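Suture Practice on Tissue Pads: Spacing, Tension and Knot Security
Student Project Report
Surgical Skills Elective, Gutier Building, Room 18

1. Introduction

Simple interrupted sutures are usually the first closure taught in a skills course. Each stitch is placed and tied separately, so one bad knot does not open the whole wound. The technique looks easy on a diagram. Most of the students in our section found that the first closures they made on a pad were uneven, too tight, or both.

Our project looked at three things a beginner can control: the distance between stitches, the tension on the thread while the knot is being laid down, and the way the knot is finished. We wanted to know which of these made the most difference to how well the edges of a cut met. We also wanted to write down a practice routine that the next group could follow without having to work it out again.

The project ran during January in the Gutier skills room. Most of the work was done on Saturday mornings, when the benches were free.

2. Background

A wound edge heals best when the two sides meet evenly. If the edges overlap or roll inward, the deeper layers do not line up. If the stitch is pulled too tight, it can cut into the tissue and reduce blood flow to the edge. A practice pad does not heal and has no blood flow, so it can only show part of this. It can show gaping, puckering, and edges that sit at different heights, and those are the things we graded.

A square knot is made from two throws laid in opposite directions. If both throws go in the same direction the result is a granny knot, which is more likely to slip. Monofilament thread is smooth and usually needs extra throws. A first throw with a double wrap, called a surgeon's throw, holds the edges in place better while the second throw is made.

3. Materials

We used soft tissue pads from the Kravchuk teaching range. Each pad has a smooth pale surface and can be cut in any direction. The thread was a dark nonabsorbable suture on a curved needle. We chose dark thread so that the strands and knots could be checked easily against the pad.

Other items were a scalpel handle and blades, fine scissors, a ruler marked in millimeters, a skin marker, a sharps container, and the Givell scoring sheet that the course uses for its own assessments. The sheet scores a closure on edge contact, spacing, knot quality, and tail length. Every closure was scored by 2 people who did not see each other's marks.

4. Method

We completed 30 closures in total. They were divided into an early set, done before we had agreed on any routine, and a later set, done with the routine described below.

Cuts were made in several directions on the same pad, including diagonal cuts. We did this on purpose. In the early sessions everyone cut straight lines parallel to the edge of the bench and got used to one wrist position. A diagonal cut makes you change the angle of the needle or turn your body, and it shows quickly whether you are driving the needle along its curve or just pushing it.

The routine was as follows.

Mark the entry and exit points with the skin marker, 5 mm from the cut on each side.

Place the first stitch in the middle of the cut. Place the next ones halfway between the middle and each end.

Enter the pad with the needle at a right angle to the surface and turn the wrist to bring it through.

Pull the thread through until a short tail is left. Lay the first throw flat and bring the edges together until they touch. Stop there.

Make the second throw in the opposite direction. Add further throws as needed and trim the tails.

Move the finished knot to one side of the cut so that it does not sit on the line where the edges meet.
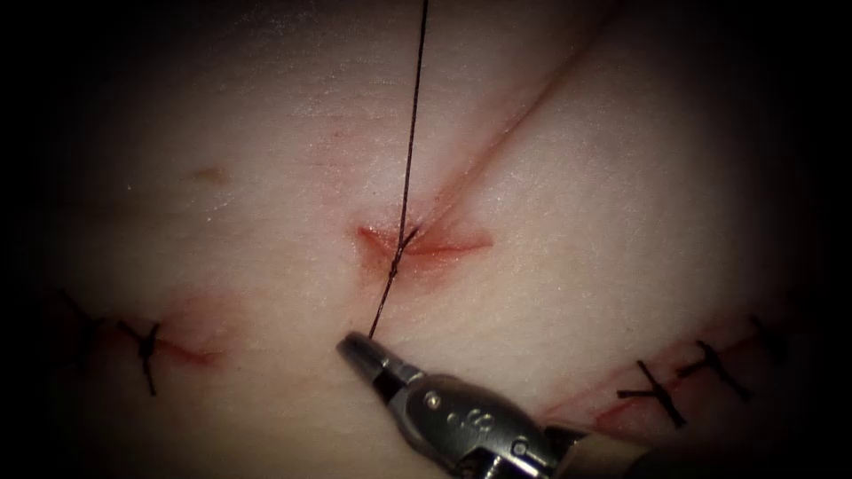 The step that caused the most discussion was the first throw. Some of us pulled the thread hard at this point because the edges sprang apart as soon as the pull was released. This brought them together, but it also bunched up the pad under the stitch. After the second session we agreed to use the surgeon's throw for the first throw of every knot. It held well enough that the second throw could be made without extra force.

The direction of pull also mattered. When both ends of the thread were pulled upward, the knot tended to lift and the loops did not lie flat. Pulling the ends low and in opposite directions across the cut gave a flatter knot. We added a reminder about this to the card that was taped to each bench.

5. Results

The later set scored higher than the early set in all four categories on the sheet. The largest change was in edge contact. The smallest was in tail length, which had been acceptable from the start.

Spacing improved as soon as we began marking the entry points. Before that, stitches were often close together at one end of the cut and far apart at the other, because the person started at one end and ran out of patience or thread. Starting in the middle fixed most of this. It also reduced the small fold of extra material that sometimes appears at the end of a closure.

Knot quality improved more slowly. Granny knots still appeared in the later set, mainly near the end of a session. The two scorers agreed on most closures. Where they disagreed, it was usually over edge contact on diagonal cuts, where one side of the pad was slightly higher than the other. We did not find a good way to settle these and kept both scores.

Closures near the ends of a long cut were harder than those in the middle. We had expected the reverse, since the ends gape less. The difficulty was that there was less room to see both edges, and the needle often came out closer to the cut than it had gone in.

6. Discussion

We think tension had the largest effect on the final result. A closure with slightly uneven spacing could still have good edge contact. A closure with perfect spacing and too much tension had puckered edges in every case we scored. For that reason we would teach tension first and leave spacing until students can bring two edges together without bunching.

There are limits to this project. The group was small, and all of us improved through ordinary practice during the month. We cannot separate that improvement from the effect of the routine. A pad is also more uniform than real tissue. It does not swell or change thickness from one place to another in the way skin does, and a stitch that looks correct on a pad may be too tight a day later on a patient.

We also reused pads. Old cuts near a new one made the surface softer and changed how it moved when the thread was pulled. A better design would use a fresh area for each scored closure and keep the used areas for warm-up.

7. Suggestions for the Next Group

Keep the marking step for at least the first two sessions. Score the closures on the same day, before the pads are stacked. Stop before you are tired, as most of our bad knots came late in the morning.

The Rukska pads that the department has on order are thicker and have separate layers. It would be useful to repeat the tension part of the project on those, with a deep layer closed first. The blank scoring sheets and the bench cards are in the second drawer under the window in Room 18.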